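サポート記録:共有プリンターが勝手にオフラインになる件

どうも、2階の印刷まわり担当(いつの間にかそうなってました)です。Gilmartinの複合機がまた黙り込んだので、忘れないうちに書いておきます。

症状
朝は普通に刷れるのに、昼すぎから「オフライン」表示。本体の電源は入っていて、コピーもできるんですよね。最初に気づいたのはYaw Sarpongさんで、資料を刷ろうとしたらキューに溜まる一方だったそうです。26件も!全部同じ資料でした(連打しましたね?)。

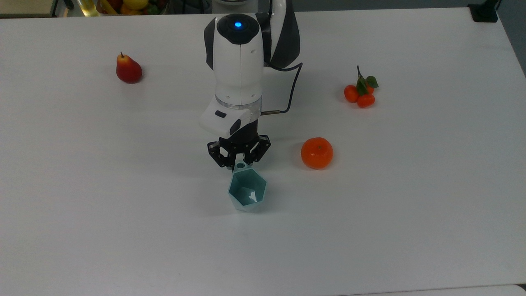 試したこと その1
まず本体とPCを再起動。10分ほど復活して、また落ちました。LANケーブルも替えてみたけど変化なし。スプーラーを止めてキューを空にして起動し直すと、たまった分は消えるものの、次のジョブでやっぱり固まります。ここで昼休みが消えました……。

試したこと その2
Bríd Moriartyさんに電話したら「IP、固定にしてる?」と一言。見たら自動取得のままでした。あー、それか!ルーターの一覧を開くと、Trakusの勤怠端末がプリンターと同じ末尾33のアドレスを名乗ってるんです。端末の電源が入るのが昼すぎなので、時間帯も合います。プリンター側を固定の300番にしようとして怒られたのは内緒です(255より上はダメ、そりゃそうだ)。結局、空いている番号を割り当てました。

確認の印刷
テスト用に、カラーで1枚出しました。色がくすまず出たので、トナーは大丈夫そう。ついでに両面も試して問題なしです。

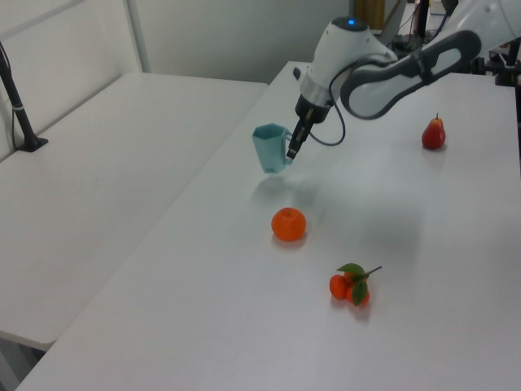
白いテーブルの上の青緑のマグと果物

番号を変えたあとは夕方まで一度も落ちていません。ただ、各自のPCには古いポートの設定が残っているので、「プリンターのプロパティ」の「ポート」タブで新しいアドレスを選び直してください。Cormac Hayesさんの席だけはドライバーが古くて選べず、入れ直しました。Macの人は一度削除して追加するほうが早いです。

残っていること
勤怠端末のほうも固定にしたいんですが、管理画面のパスワードがわかりません。知っている方、いたら教えてください!それまでチケットは「様子見」で開けておきます。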